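How to Remove Hard Water Film from Dishes

If your plates come out of the sink with a chalky haze, the cause is usually minerals in the water. Dish soap will not take them off, but white vinegar will.

What you need
White vinegar
A dishpan or a clean sink
A soft sponge
A dish rack

Steps
1. Wash the dishes as usual to get rid of grease. Vinegar does not work well through a greasy layer.
2. Mix equal parts vinegar and warm water in the dishpan, enough to cover a plate.
3. Soak the dishes for 20 minutes. Leave out anything with metal trim.
4. Rub both sides with the sponge. The foot ring on the bottom collects the most film, so go around it twice.
5. Rinse under hot water and stand the plates in the rack with space between them.

Heavy buildup may need a second soak. For spots that stay, make a paste of baking soda and water, rub gently and rinse again. Do not use steel wool on glazed plates.

Repeat once a month, or more often if your kettle scales up quickly.

Updated 5 August 2019

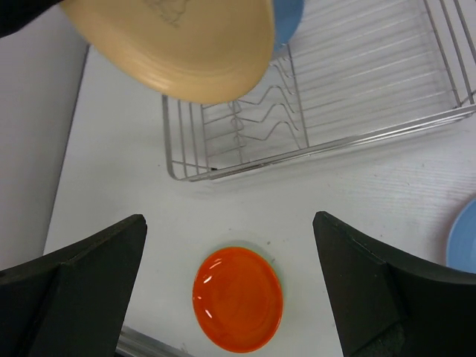

Cream plate and wire dish rack.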